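Räsänen shop in Prilter to stay open under new lease

Sat 27 April

14 comments

The Räsänen grocery shop on Sidov Street will remain open after its owner signed a new lease with the building's landlord, Nistotard. The old lease ran out in December and the shop had been trading month by month through the winter.

Holger Haugland, who took over the business from the Räsänen family, signed the papers on Thursday afternoon. The new agreement runs for three years, with a review of the rent at the end of the second. Neither side would give the rent, but Mr Haugland said it was higher than before and that he could manage it if trade held up.

"I'd have liked five years," he said. "They offered two. We met in the middle, more or less."

The shop has been on the same corner for 50 years. It is the only grocery in the lower part of Prilter, and people living below the bridge would otherwise have to take the bus up to the supermarket by the station. The bus does not run on Sunday mornings, when the shop is at its busiest.

Nistotard bought the whole row last summer, including the flats upstairs and the empty unit that used to be a dry cleaner's. Residents were told at the time that the ground floor might be turned into offices. Joonas Huttunen, who manages the row for the company, said that plan had been dropped.

"We looked at it and there wasn't the demand," Mr Huttunen said. "A shop that pays its rent on time is a good tenant, and we would sooner keep it."

He said the company would repair the roof over the back store before the autumn and replace the shop's front door, which sticks in damp weather. The outside of the row will be painted next year. The dry cleaner's unit is still to let. Two people have been to see it, one of them wanting to open a hairdresser's, but nothing has been signed.

Some 40 people had written to the company asking for the shop to be kept. Several of the letters mentioned the parcel counter, which opened two years ago and now takes up most of one wall. Others asked about the bread, which comes from a bakery across the valley and is usually gone by ten o'clock.

Mr Haugland said there would be some changes indoors. The freezer is to move to the back so that prams and wheelchairs can get past the till, and the newspapers will go by the window. He is cutting the number of tinned goods and giving the space to fruit and vegetables. Opening hours stay the same on weekdays. On Saturdays the shop will close an hour later, at seven.

He also plans to carry more sweets and snacks from abroad. Customers who came back from holiday kept asking for things they had tried, he said, and schoolchildren on their way home will buy almost anything they have not seen before. Fruit flavours sell best. Chocolate does badly in the summer, when the afternoon sun comes straight through the front window and he has to keep the blind down.

Small bags suit the shop better than boxes, he said, as they can hang on a rail or stand on a low shelf without taking room from the groceries. He orders a little of each to begin with and drops whatever is still there a month later. 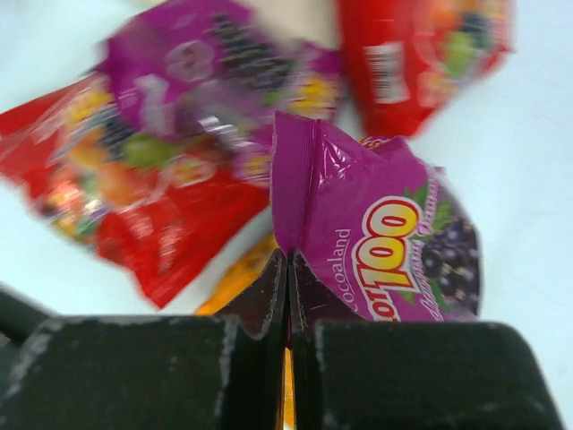
Grape flavours are among the brightly packed sweets sold in small bags.
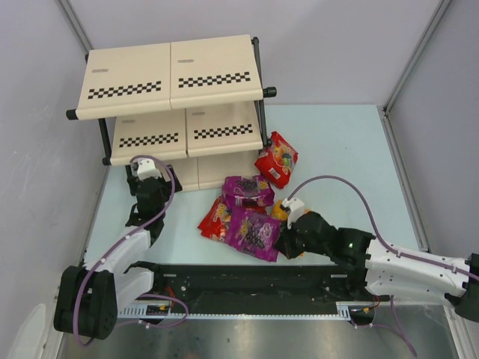
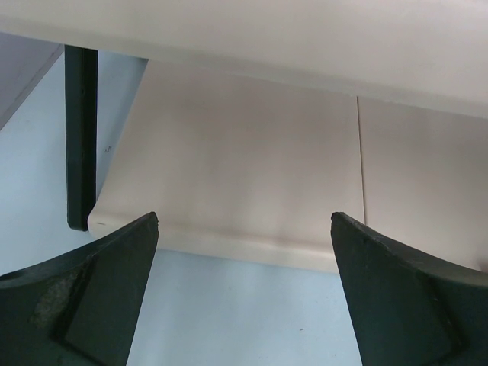 The work indoors will be done over two weekends in the early summer. The shop will shut at noon on both Saturdays and stay closed on the Sundays, and Mr Haugland has asked customers with standing bread orders to let him know by the Wednesday before if they want them moved to the Friday. Parcels can still be picked up from the side entrance until six on each Saturday.

Scaffolding for the roof will go up in the yard after that. It should not block the pavement, but the four parking spaces behind the row will be out of use for up to a fortnight. Mr Huttunen said tenants in the flats would get a letter with the dates and a telephone number for the builder.

Mr Haugland is looking for a part-time assistant for Friday evenings and Saturdays. Anyone interested can ask at the till. Applicants need to be over 18, as the job includes selling tobacco and beer, and should be able to lift a full crate.

A notice with the new hours has gone up inside the door. The Saturday change takes effect from the first week after the building work is finished.

Shared 3 times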